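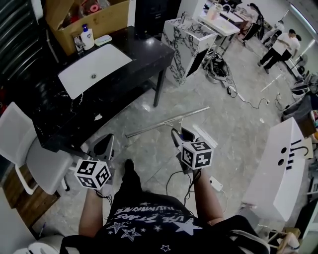
Does posting a poem on a workshop board count as "previously published" for a competition?

Asked by Paraschiva Barbu in March

I have a sequence of 19 short poems that I want to enter in the Breltville portfolio prize. The rules allow a maximum of 410 lines across the whole entry and say that no poem may have been "published, self-published, broadcast or made available online in any form before the closing date."

Four of the poems were posted as drafts on Riltell between last summer and the end of the year. Riltell is a workshop board. You need an account to read the critique sections, but accounts are free and approved automatically. One of the four was in the open section for two days before I moved it. All of them have been revised since. Two have new titles and one has lost its last nine lines.

A fifth poem was printed in a stapled handout for a reading at the Achari bookshop. The handout was given out on the night and not sold.

Questions:

1. Do the Riltell drafts count as published under that wording?
2. Does deleting the threads now make any difference?
3. Does the handout count?

I have read the rules page twice and the FAQ once. The FAQ covers simultaneous submissions and translations but says nothing on this. The entry fee is non-refundable, so I would like to settle it before I pay.

7 comments

Answer 1
31 people found this helpful

Taking the wording as you quote it, there are two separate tests: "published" and "made available online in any form." The second is much wider than the first and is the one you need to look at.

Riltell drafts. Organizers who care about this usually sort boards into three groups. Open boards, where anyone with a link can read the work, are treated as publication by most competitions. Closed groups with a fixed membership, such as a course forum or a private mailing list, are usually not. Boards with free automatic sign-up fall in between and are handled differently from one prize to the next. With "in any form" in the rule, I would assume the strict reading applies until the organizer says otherwise. The poem that spent two days in the open section fails on a plain reading, and the length of time doesn't change that.

Revision. Changing a title has no effect. Cutting nine lines may or may not, depending on how long the poem was. Some prizes say a "substantially revised" poem is treated as new work, but if the Breltville rules don't contain that phrase you can't rely on it. Check whether the opening lines of the draft still match the current version. First lines are what a reader is likely to put into a search engine when checking a shortlist.

Deletion. The rule says "before the closing date," so it covers anything that was online at any point up to then. Deleting a thread reduces the chance of someone finding it and does nothing for eligibility. Take down the drafts if you want them down, but don't describe them as never posted. Most entry forms include a declaration, and a false one is grounds for withdrawal of a prize even after the announcement.

Handout. Printed matter given out free at an event is a gray area. It has no ISBN, no price and presumably a small run, and many organizers ignore it. Others count anything printed and distributed. Reading the poem aloud at the event is a different matter and is normally fine. "Broadcast" refers to radio, television and streaming – check that the shop did not record the evening and post it.

What to do:

- Email the organizer before paying. Keep it short, give the facts in the order you gave them here, and ask for a yes or no on each of the five poems.
- Do not attach the poems. Judging is almost certainly anonymous, and sending work with your name on it to the office can cause a problem of its own.
- Save the reply as a file, with the date showing.
- If you get no answer, drop the five and enter the other fourteen. Portfolio rules normally set a maximum and not a minimum, but confirm that.

One more thing to check is how lines are counted. Some prizes include titles, epigraphs and stanza breaks in the total, and a long sequence of short poems can go over the limit that way.

Answer 2
4 people found this helpful

Just enter. I have been sending to competitions for years and have had poems up on boards the whole time. They don't check. I had one commended that was on my own blog.

Comments on this answer (2)

The author of answer 1: "They don't check" is not the same as "it is allowed." The check is generally made at shortlist stage, on a small number of entries.

Reply: Fine, but I was commended.

Answer 3
12 people found this helpful
Posted by Tharun Pai

Answer 1 covers the rules. Some detail from the administrative side. I handled entries for the Testby short fiction prize for two seasons, so this is a different form and a different organizer. Our limit was 3000 words, and the prior publication clause was close to the one quoted.

We ran a search on every shortlisted piece: title in quotation marks plus author name, then two distinctive phrases from the body. Longlisted pieces were not searched. Board posts behind a login didn't come up unless the board had let its pages be indexed. When one did come up, we wrote to the entrant and asked. If the post was in a members' area we let it stand. If it was open, the piece came out and the fee was kept.

We answered eligibility questions in a day or two for most of the season and stopped answering them in the final week. If your closing date is near, write today.

For the handout, ask how many copies there were. We would have let it through at any number likely for a bookshop reading, but our clause said "published" and did not mention distribution.

Comments on this answer (3)

Paraschiva Barbu: Thank you both. I have written to the organizer with the five listed separately. The shop says the reading was not recorded. The rules count titles as lines, which I had missed – with all of them in, I am six over.

Tharun Pai: Then dropping the handout poem may solve two problems, depending on its length.

Paraschiva Barbu: It is twelve lines with the title. I will wait for the reply before deciding on the other four.

Marked as answered
18 shares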